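Clothes Sorting and Hanging Assistants Wanted -- Bakik, Zirnville Site

Bakik is looking for three persons to join our small garment care team in Zirnville. We receive used clothing from shops and private households, and we prepare it for resale or for return to the owner. The work is simple to learn but it asks for patience, and we prefer a slow person with good hands to a fast one who must do the piece again.

The position is part time, three days per week, and begins in November. A shift is 6 hours with a paid break. Thursday is the delivery day, and everybody on the team works on that day.

What you will do

You take the piece, look for stains, missing buttons and open seams, and write down what you find. Then you fold it or put it on a hanger, depending on the fabric and on the instruction of the client. In a normal week 1,000 pieces pass through our rail and our shelves. We use thin wire hangers in light blue and salmon pink, and a sweater or other soft garment is laid down on the flat surface first, so that the shoulders and the hem can be put straight before it goes up. 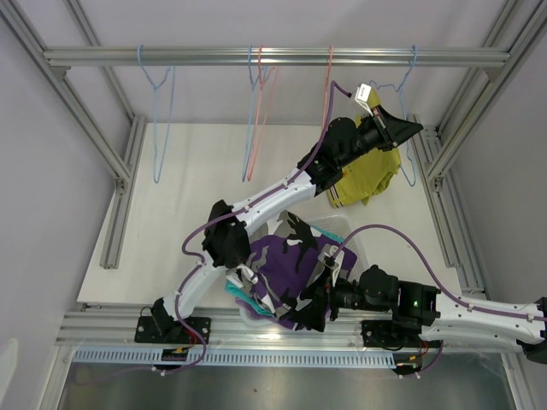 Do I need to have experience in a laundry or in a clothing store?

Experience is welcome but we do not require it. New colleagues work the first six shifts together with Antigoni Stergiou, who will show you the folding methods and the labels. If you have already worked with clothes at home or in a shop, please mention it in your letter.

Who we are looking for

You can stand for a longer time and lift a box of clothes up to the table height. You see differences between similar colors, for example between mauve and lilac, as our clients often send a whole series in close shades. You read simple English. Other languages are useful, but the labels are all in English.

It is also important that you treat soft fabrics with respect. A large cloth without shoulders or sleeves is hung over the lower bar of the hanger, with the fold along the bar and the hem falling free.

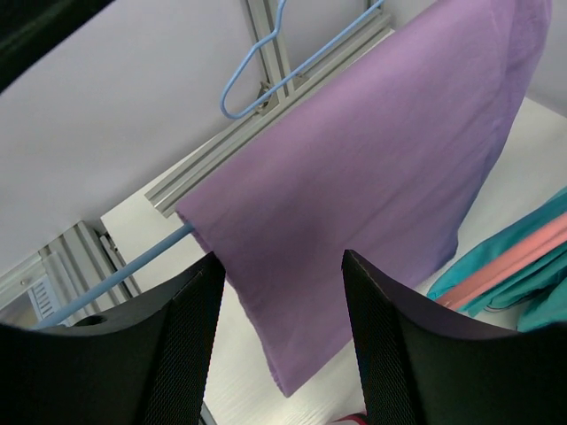

Then it must be checked from both sides, and pulled gently until there are no deep creases along the fold. Please do not use clips on such pieces -- they leave marks which the client will see. Scarves and shawls from our client Rastogi have their own sheet of instructions, and you will get it on the first day.

What we offer

A written contract, work shoes, and a travel card for the bus line from Trollberg. The trial period is 60 days. After it we speak together about more hours, if you wish to have them.

How to apply

Send a short letter and your telephone number to Panagiotis Delić at the Bakik office, or bring them to the front desk in Zirnville before 3 in the afternoon. A photo is not necessary. We invite all suitable persons to a trial shift, which is paid also when we do not continue together.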